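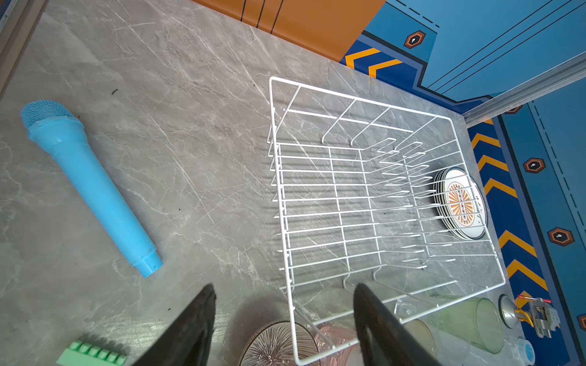 News > Money & Equipment

Husico sets aside money for a second robot arm, with wear parts in the budget this time

Last updated: September 10, 2026

CLOLHAM. The folks at Husico have settled on a spending plan for the coming year, and after a good many cups of coffee and more than one long evening with the spreadsheet, a second robot arm is on it.

The small firm, which works on getting robot arms to handle everyday household things like plates, cups and glasses, has been making do with a single arm in its workshop on the Hollow side of town. Ruth Kettle, who looks after the purchasing, said the team had talked itself into and out of a second one several times since June.

"We kept getting hung up on the price of the arm itself, and you can understand that, it's the big number on the page," she said. "But then Tiago went back through our receipts and showed us what we'd been spending on all the little stuff, and that changed the whole conversation."

Tiago Azevedo, who runs the bench day to day, found that the firm had paid out $1,138 on finger pads, cables and replacement dishes. None of it had been budgeted for. The new plan gives those items a line of their own, along with a spare pair of gripper fingers, so that a worn pad no longer means a morning spent waiting on a delivery.

The arm will be bought through Goodall, the equipment dealer across the county, on a lease of three years with an option to buy at the end. Goodall's Jamie Catterall came out to measure up the workshop and talked the team out of a larger model they had been eyeing (a lovely machine, by all accounts, but it would have needed a heavier stand and a new electrical circuit on top of everything else!). Service visits are included in the lease, and delivery is expected in 10 weeks.

Phyllis Mapplebeck, who keeps the books, asked for one more thing before she would sign off, and she got it: two days of paid training for everybody who will be using the new arm. She also held back nearly $148 a month for repairs, and says she would be perfectly happy to see that money sit there untouched until next fall.

There is still the question of where to put it. Clive Kettle has been moving shelves to clear a corner by the back wall, and a decision on whether the two arms will share a counter or have one each should be made before the delivery truck comes.

Contact the newsroom | Send us a story | Back to top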